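Simiyu Two-Hand Teaching Kit
From the Gretstead bench line

Page updated 12/30/24

If you have ever tried to explain to somebody over the phone how to tie a shoe, you already know why we made the Simiyu. Some jobs are much easier to show than to tell, and packing, unpacking, opening and holding things steady are right at the top of that list. With the Simiyu you sit down, take hold of the two hand controllers, and do the job yourself while the robot's arms follow along. Every move of both arms and both grippers is saved together with the camera views, so what you end up with is a complete record of how you did it (pauses, second tries and all).

The kit grew out of our older single-arm set, the Limthorpe, which plenty of you still use and write to us about. The most common request by far was a second hand! So many everyday tasks need one hand to hold and one hand to work, and soft things like bags, pouches and clothing are the hardest of the bunch. They sag and they slide away from you, and you really do want a good grip on one side before you start on the other.

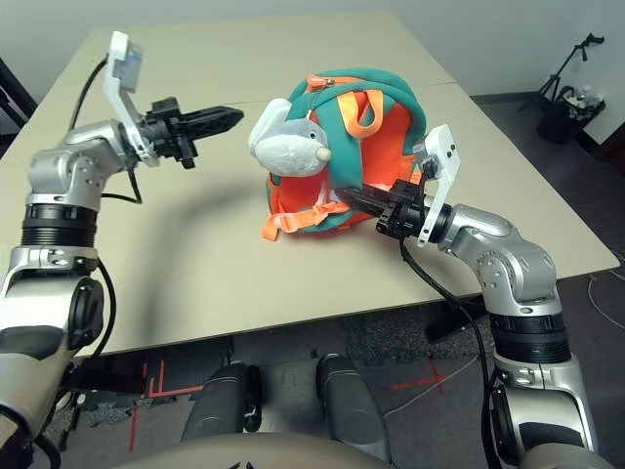
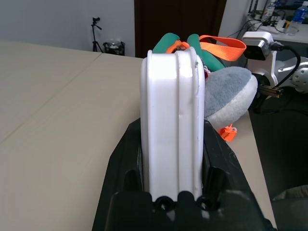
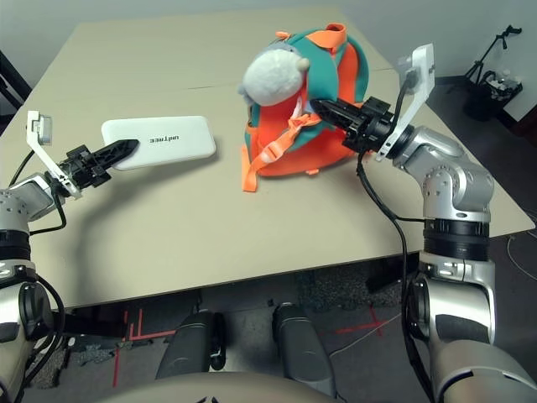
A plush backpack and a white box, with both arms reaching onto the table.

We usually suggest that new owners start with something forgiving and stay with it for a good while. Pick one task and do it slowly. Try to finish each run the same way you finished the last one, and don't worry if your first afternoon feels clumsy, as everybody's does. After 38 or so runs most people stop thinking about the controllers at all, and that's when the recordings start getting good. (You can throw out any run with the foot pedal, and we encourage you to be generous with it.)

What comes in the box

Two hand controllers with padded grips and wrist straps
Foot pedal for start, stop and discard
Control unit with power supply
Gendunance recording software, with 2 seats
Spare finger pads
Printed setup guide

The controllers have an adjustable squeeze, light to firm, so you can match them to the size of your hands and to how delicate the work is. Battery life is 5 hours per charge, and they can be used plugged in too. The control unit holds 800 recorded runs before you need to move anything off it, and Gendunance will let you know well before you get there.

The arms, grippers and cameras are sold separately. If you already own a two-arm robot, please write to us with the model before ordering and we'll gladly check that it will work with the kit. Limthorpe owners can keep their pedal and software and buy the pair of controllers alone.

Orders placed since November ship with the longer controller cables. If yours came with the short ones and you'd like to swap, send us your order number and we'll mail you a set.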